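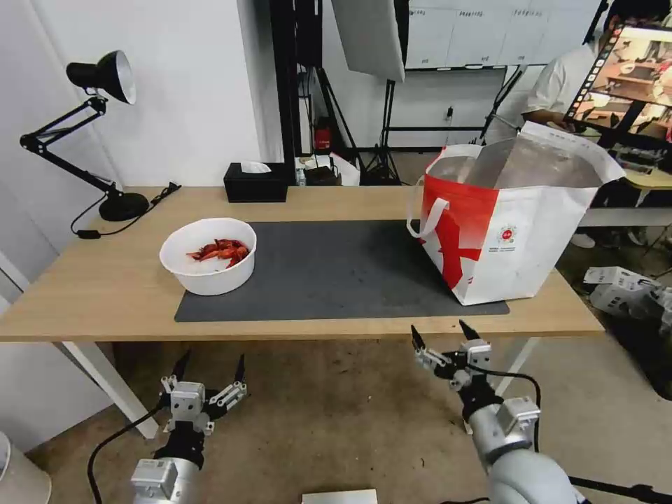

Figure 7.1 Two-arm bench cell with a bowl of crayfish and an insulated bag on the work mat.

Home | Contents | Part 2 | Chapter 7 | Index

Chapter 7
Mixed Groceries: Chores at the Edge of Current Capability

Filed under: Domestic and Light Commercial Tasks

Whether a machine can do a household chore is a question that needs a tolerance attached to it. A task completed once under favourable lighting is a demonstration. A task completed at a stated rate, on objects the controller has not met before, with a stated limit on human intervention, is a capability. Chapters 5 and 6 dealt with capabilities in the second sense: palletizing, bin transfer and the handling of rigid cartons. The present chapter deals with work for which few such statements can yet be made.

The reference task is the unpacking and sorting of a grocery order. It was chosen for the Koltard exercises for its mixture of contact conditions, and it recurs in the problems at the end of each section.

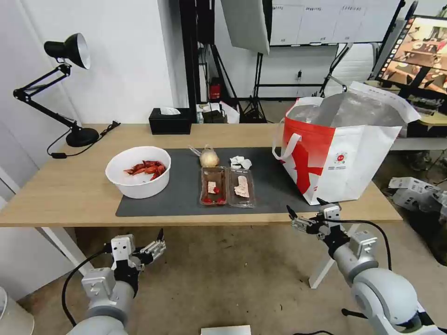 Grasp planning for food is usually organized by stiffness. A planner tuned to one class transfers poorly to the next, and a single order will normally span several. A bun in a clear plastic bag presents two surfaces with different behaviour: the film slides and wrinkles under a fingertip while the bread beneath it compresses. Cherry tomatoes in a clear tray add a third condition, in that the tray must be stabilized before its contents can be approached. Crayfish are harder again. Legs and antennae interlock, and the outline of one animal in a pile is seldom recoverable from a single view.

Section 7.2 develops the Trostlow index, which assigns each item a score from 0 to 20 on the basis of compliance, occlusion and permissible damage. Items scoring 5 or less may be treated by the methods of Chapter 6 without modification. No method in this book is recommended for items above that value unless an operator is present.

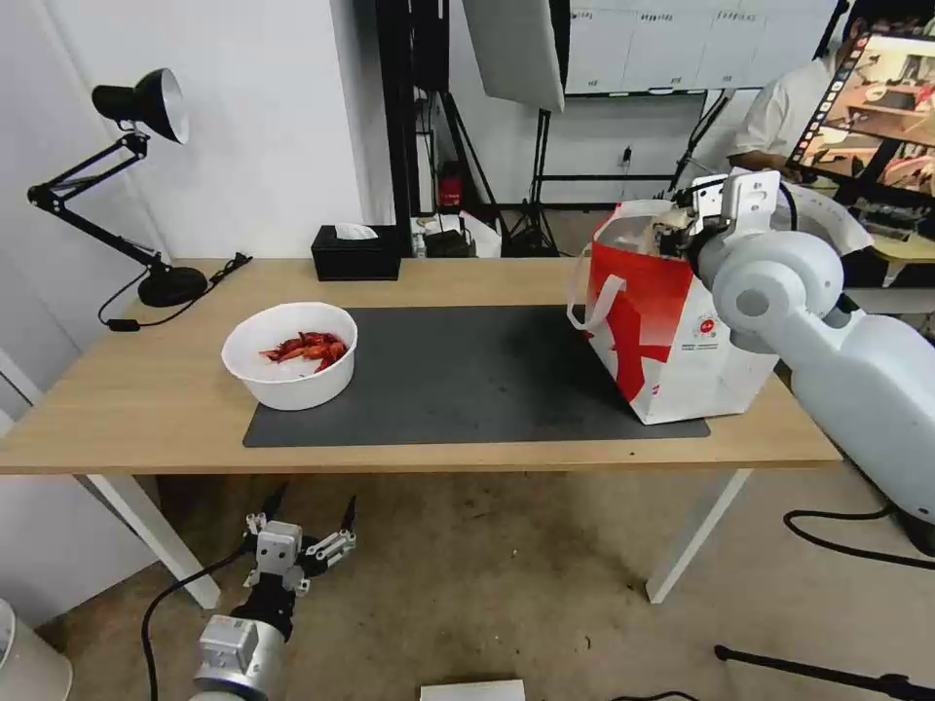
Containers require separate treatment. A carton has a fixed geometry and a predictable centre of mass. A bag has neither, and its opening must be located, held and kept open while a second manipulator works inside it. Two-arm coordination of this kind is covered in Section 7.3, using the Pilline data set of 700 teleoperated trials. The reader should note that teleoperated results set an upper bound on the hardware only. They establish that the arms and grippers are mechanically adequate, and leave open whether a controller can select the same motions.

End effectors are compared in Section 7.4. Parallel jaws remain the default on cost and ease of maintenance. 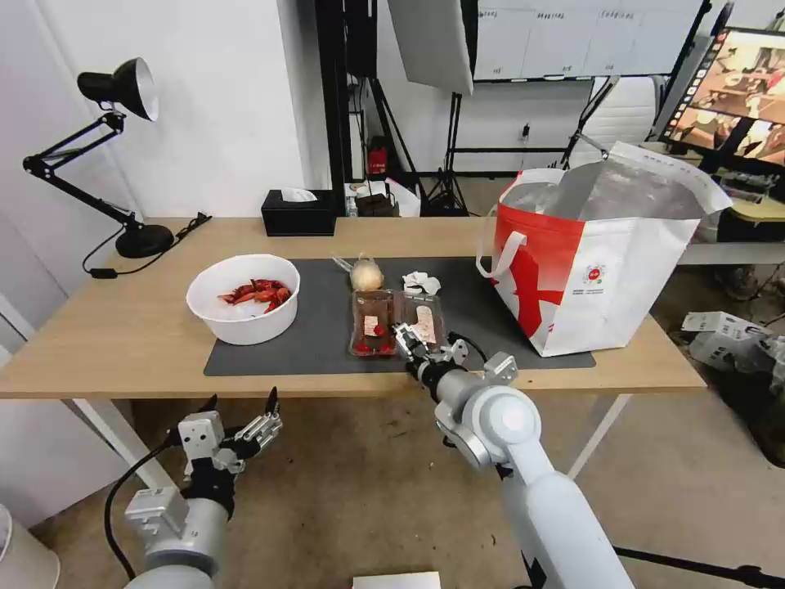

Multi-fingered hands offer more contact points at the expense of calibration labour, and the Cervantes procedure for recalibration between shifts is given in full. The chapter closes with a worked estimate of cycle time for one order, with and without operator assistance.

Related sections
6.4 Rigid Cartons and Trays
7.2 The Trostlow Index
7.3 Two-Arm Handling of Bags
Appendix B Calibration Worksheets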